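The Night Shift Has Two Arms Now

By Naima Saber
December issue
Last updated 4:10 p.m.
212 shares | 38 comments

I have folded a lot of other people's laundry. I put myself through two years of school at a wash-and-fold, and I still can't look at a fitted sheet without my shoulders going up around my ears. So when I heard that Gadstead, the laundry company that does uniforms and linens for half the sports clubs and small hotels in Rallstead, was putting a two-armed robot to work on its loads, I wanted to see it, and I wanted to talk to the people who work next to it even more.

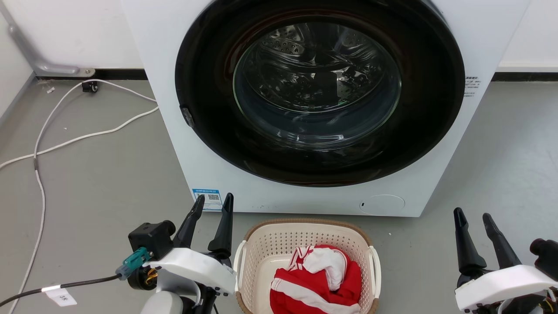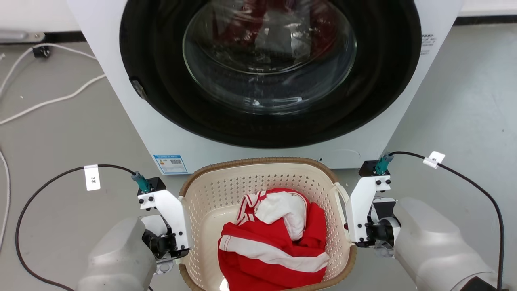 At Gadstead: the robot's two arms, a basket with red and white laundry in it, and the front-loader it works with.

The staff call it Hou. It came with that name from the supplier, a small outfit called Sarnar, and it stuck (there was a campaign for "Bubbles" that lost by one vote). Hou's job is the short-cycle room, where the small loads go. Team kit, mostly. Basket to washer, washer to basket, over and over.

Have you ever timed yourself emptying a washer? I did it at home before I went, like a crazy person, and it took me under a minute with a phone in one hand. Hou takes a good deal longer. It lines itself up, it reaches, it closes those fingers on a sleeve, and sometimes the sleeve slides right out again and it has to go back in. I caught myself leaning forward and sort of willing it along, the way you do with a toddler and a spoon!

"You stop watching after the first week," Ratree Saengthong told me. She has been at Gadstead for 14 years and runs the floor from early morning until mid-afternoon. "At first everybody had their lunch in here. Now it's furniture."

Ratree's knees are the reason she voted for it, she says. A front-loader sits low, and the baskets sit lower, and on a busy day she was bending to one or the other all shift long. She showed me the old tally sheet, which is still taped inside a cupboard door: 751 small loads in one month, before Hou, split among 12 people. She still does loads herself when things back up, and she's quicker at it, and she'll tell you so.

Chalerm Wannasri is less sold. He used to have the short-cycle room more or less to himself, with his radio, and he liked it that way. These days he's on stain treatment and inspection, which pays a little better and means standing under bright lights reading collars and cuffs.

"It's a better job," he said. "I didn't ask for a better job. I asked for a stool."

(He did get the stool. It has a back on it and everything.)

What bothers him more is the stuff you pick up with your hands. Chalerm can tell from the weight of a jersey whether somebody left tape in the sock balled up inside it. He's found mouthguards, a hearing aid, a wedding ring. Hou moves what it's given. So now a person goes through every basket before it reaches the robot, and that person is usually Chalerm, and he points out that this is bending too.

I asked the plant manager, Clem Rutherford, the question you'd ask, about whether anybody was losing work over this. He said no positions had been cut and that he'd put it in writing to the staff, through next year. Past next year he wouldn't say, and I did ask twice. Two people who left in the spring have not been replaced. Clem calls that normal turnover. Ratree calls it two people.

The newest hire is Binta Ibrahim, who came over from a hotel laundry and got handed Hou on her third day because she wasn't scared of it. She restarts it when it stalls, moves baskets that are set down crooked, and keeps a notebook of what it fumbles. Slippery shorts are bad. Anything with a drawstring is worse. Sarnar wants around 1000 notes like hers by the end of its trial and she's well on her way, in very small handwriting.

"My mom thinks I'm an engineer," Binta said. "I told her I'm still in laundry. But I've been asking them what classes I'd need."

She hasn't had an answer from Sarnar yet. Clem says he's looking into whether the company would pay for one, and Ratree, who was walking by with a cart at the time, said she'd remind him.

38 comments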